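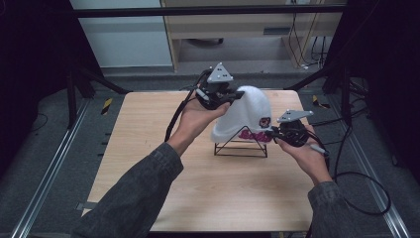
Stillimska Wire Hat Stand, Black

The Stillimska is a freestanding display stand for knit hats, beanies and soft caps. It holds one hat upright at table height so that the front panel, lettering and any patch face the customer. It is part of the Solano line of countertop fixtures and is sold to shops, market sellers and knitters who need to show finished work without a full mannequin head.

Construction

The stand is made from thin round steel wire, bent and welded, then finished in matte black powder coat. The upper part is a triangular frame. The lower part is an open rectangular base that rests flat on the table. There is no padding, no clamp and no moving part. All wire ends are closed inside the welds or ground smooth, as loose knits snag easily on a cut end.

The frame gives support from the inside only. The hat takes its dome shape from its own fabric, so thick and fluffy knits stand fuller than fine ones. Part of the wire remains visible under the brim when a hat is fitted. Buyers who want the base hidden should order the Quiroga sleeve, a fabric cover that ties around the lower rods.

Suitable hats

Fluffy or brushed beanies, with or without a turned brim
Ribbed knit caps, adult and child sizes
Fleece caps with a soft crown
Lightly lined winter hats

Very thin jersey caps tend to show the corners of the frame. For these, put one sheet of crumpled tissue inside the crown before fitting. Brimmed felt hats and anything with a stiff visor are outside the range of this product. The Sornutis post stand is the correct fixture for those.

Fitting a hat

Place the stand on a level surface with the long side of the base toward the viewer. Open the hat with both hands and lower it over the frame from directly above. Take hold of the left and right sides near the lower edge and draw them down evenly. Pulling on one side first turns the hat and moves the lettering off center.

Check the front. Script lettering across the lower edge should run level with the tabletop, and a small embroidered patch above it should lie flat, clear of the wire corners. If the patch buckles, lift the hat off and refit it with the crown set slightly farther back. Brushed yarn can be raised again by hand once the hat is in position.

White and pale hats show dust from dark fixtures. Wipe the wire with a dry cloth before each change.

Surface and placement

The base has no rubber feet as supplied. On a smooth wood top it can slide if the hat is pulled sideways, so hold the base with one hand during adjustment. Clear adhesive dots are included in the pack and may be fitted at the corners of the base. Do not use the stand outdoors in wind. The product is light and has no ballast.

A plain, pale tabletop gives good contrast with the black wire and suits colored lettering. For white hats, check the lighting from the front before opening, because overhead lamps leave the area beneath the crown in shade.

Ordering

Item number: 306
Finish: black only
Pack: 4 stands, with adhesive dots
Assembly: none
Care: dry cloth, no solvents

Orders for a full pack ship within 3 working days. Single stands are available as replacements on request. The white finish was withdrawn in July and will not be restocked. The current production run is 3000 stands, and a further run has not been scheduled.

Questions on fit and fabric go to Marlina Oei, product desk. Trade accounts and bulk pricing are handled by Roos Hermans. Returns are accepted for bent frames and coating faults if the stand is sent back in its original carton.

Last updated: 2025-08-01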